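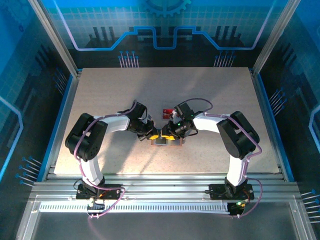 **When two arms share one cell, does each one need its own risk assessment, or can we do one for both?**

Posted by kultau_bench, February 16, 2023

We have two small tabletop arms that reach into the same area and hand parts to each other. I already wrote an assessment for the first arm when we only had one. My supervisor wants me to copy it, change the serial number and file it as the second. Is that good enough?

**Nam-gil Wi**

Do one assessment for the whole cell, and treat the arms, grippers, parts, power supplies and the people who use them as a single system. Two copies of the old form will leave out the hazards that only exist once both arms can move into the same space.

The ones I would add to what you have:

- Pinching between the two grippers or the upper links. Your first form probably only covers pinching between the arm and the table.
- One arm stopping while the other keeps going. The emergency stop should stop both, from a single button, and you should test it with both arms moving.
- A part held by both grippers when power is lost. Write down which gripper lets go, if either does, and where the part ends up.
- Restart. Clearing a fault on one arm should not start the other.

For the standards, ISO 10218 covers industrial robots in two parts. Part 1 is for the robot maker and part 2 is for whoever puts the cell together, so part 2 is the one you want. ISO 12100 explains the general method for a risk assessment. If people will work inside the reach of the arms while they run, read ISO/TS 15066 too. Your state or your insurer may ask for more than that.

Keep the old form in the folder, but mark it as replaced. We had both versions in use at Clatlow for a while and people were following the wrong one.

**fekete_tech**

Agree with the above. We just put a speed limit on ours and called it done, been fine since August. Small arms can't hurt you much anyway.

**Wunham Shop**

I wouldn't go by the size of the arm. A light arm holding something sharp or hot is a different problem from the same arm holding foam, and the assessment has to include whatever is in the gripper. A speed limit is fine as one measure, but write down who is allowed to change it and how you check it.

Also redo the assessment when you change the fingers, the part or the layout. We keep a change sheet with 3 columns — date, what changed, who reviewed it — taped inside the cover of the cell binder. Takes a minute to fill in. The auditor asked for it before anything else.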